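I finally tackled the shelf corner this weekend, and I am so pleased with it that you're all going to hear about it.

Some background for anyone new. We moved into the apartment on McIver Street in October, and the tall black rack went up against the wall on day one. It was supposed to hold pans. For a while it did! Then it held pans and mail, then pans and mail and a bag of birdseed, and by New Year's I was cooking everything in the same small skillet so I wouldn't have to dig for anything else.

So Saturday morning I made a big pot of coffee, put on the Brusemdale live album (all 79 minutes of it, twice through) and took everything off. Every single thing. It covered the rug and most of the couch, and I had to step over a row of lids to get to the bathroom.

My friend Manaia Harawira came by around lunch with bagels and a great system, which I'm passing along because it worked so well for me. You get one open box for all the small stuff that has no home. You don't sort it as you go. You don't stop and wonder whether you still want it. It goes in the box, you keep moving, and the box gets its own session later with a snack. I always used to stall on the small stuff — I'd find one old keychain and lose half an hour — and this time I cleared two whole shelves before the bagels were gone.

The box I used is the red one that had been sitting flat behind the bookcase. I love this box. It's such a cheerful color, and it's low enough that you can see what's in it without tipping everything out on the floor. I set it down in front of the old brown stool, right by the rack, so nothing had to travel far.

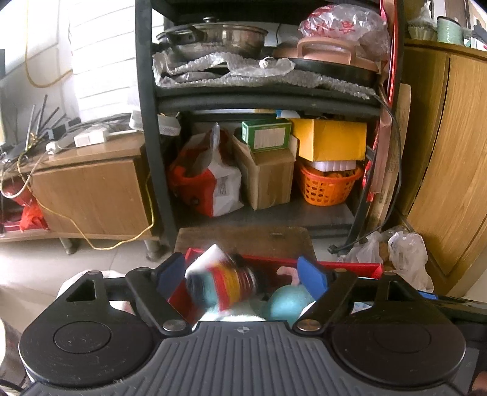 *The red box by the stool, with a lidded pan up on the rack and the bubble wrap still out.*

Look at those colors! The shiny teal ball-ish thing makes me happy every time, and so do the stripes. I had forgotten how much bright little stuff we own, mostly because it was hiding behind beige things.

About the bubble wrap: I know, I know. I've been saving it since the move and I'm going to keep saving it. It goes between the nonstick pans when I stack them, and I have one good long piece for mailing my sister her birthday present. What I did do was get rid of the torn bits and the flat bits, and that cut the pile down by more than half.

The stainless pan is staying at the easy-to-reach level from now on. It makes the best rice of anything in the house, and it had spent most of the winter under a roasting tin. Sunday night I made a giant batch of tomato rice in it to celebrate, with the good smoked paprika from Stemstead (the little grocery by the laundromat, go if you're close by, the spice wall is wonderful).

The stool got some attention too. It's pretty worn on top and I've gone back and forth on sanding it, but I like it worn. I wiped it down, rubbed in a bit of oil and left it alone. It's the perfect height for sitting on while you go through a box, so that's its job now.

Still on my list:

- the box itself (the snack session is set for Thursday, and there will be popcorn)
- hooks for the lids, if I can find some that don't need drilling
- a new spot for the birdseed, currently living next to my boots
- the Barska binoculars, which I found behind the stockpot and would like to keep near the window

I went back through my old posts and the last time I wrote about a shelf was 246 days ago, in the other apartment, when I promised I would never let one get that full again. Well! I'm promising it again, with more shelf space this time.

If you've got a way of hanging lids that you like, please leave it in the comments. I read every one, and somebody's drawer divider tip last month completely fixed our forks.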